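In Defence of the Crowded Worktop
October 3, 2023
By Ghizlane Sqalli

There is a kind of kitchen that exists only in brochures. It has a bowl of lemons, a view of a garden and no toaster. I have been sent 42 pages of these kitchens by a firm called Cimolside, who would like me to know that the average household could "reclaim its surfaces" with a tall cupboard that has folding doors. Everything goes inside the cupboard. You close the doors and stand in front of them, presumably admiring the doors.

I know a bit about this because I bought one in April, or the cheap end of one, from Sirkolex. It cost 574 pounds before fitting and it was going to change us. The toaster went in. So did the cereal, the tea, the paper towels and the jar of brown stuff that one of us puts on porridge. For a week the kitchen looked as if we had moved out.

Then came the opening of the doors. Toast requires the doors. Tea requires the doors, and the person making tea is always standing where the person making toast wants to be. The toaster had to be pulled forward so as not to scorch the shelf above, and pushed back when cool, which meant remembering it at lunchtime. By the end of the month the toaster had come out "just for the weekend", and you know how that goes. The cereal followed it. 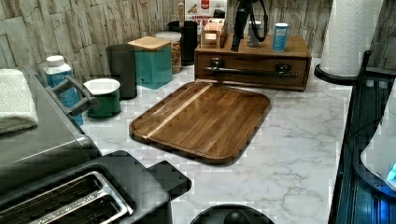
What I have come round to is that a worktop is a record of what people eat at seven in the morning, and should be left to get on with it. My mother kept her bread board out for the whole of my childhood. It was too big for any cupboard she owned, and I now suspect she chose it for that reason. A good board earns its square foot simply by lying there. You can put the post on it. You can even, at a pinch, cut something.

The tidy lobby will tell you that a cereal box is ugly, and it is. It was designed to shout in a supermarket and it doesn't lower its voice when you get it home. The recommended cure is decanting. My friend Shaimaa Abdel Rahman went in for this, with matching containers from Younis and a label maker, and now has a shelf of identical beige powders. She has put cornflour in a gravy. She has also, she tells me, put gravy in something else, but she won't say what. A box with its own name printed on it in large red letters has never done that to anyone.

I will make one concession to the other side, and it is the small drawer. I don't mean the kitchen drawer, with its dead batteries. I mean the little wooden sort that sits on the worktop and pretends to be furniture. It gives you a roof for the tea and a cellar for the snacks. Anyone who opens it looking for a teaspoon and finds crisps has been paid a small compliment by the universe.

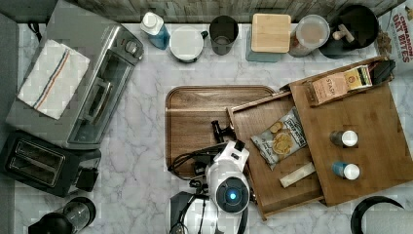 Tea upstairs, crisps downstairs: the worktop drawer in its natural habitat.

The usual objection is wiping. You can't wipe under things, people say, as though the things were bolted down. You lift the mug, you wipe, you put the mug back. I've timed the whole back row and it took 129 seconds, some of which I spent reading a label. The brochure kitchen has to be wiped as well, and every crumb shows up on it like a car in a desert.

The cupboard is still there, by the way. It has the fondue set in it, and an Altus juicer, used once, and the brochures. The doors fold beautifully. We open them at Christmas.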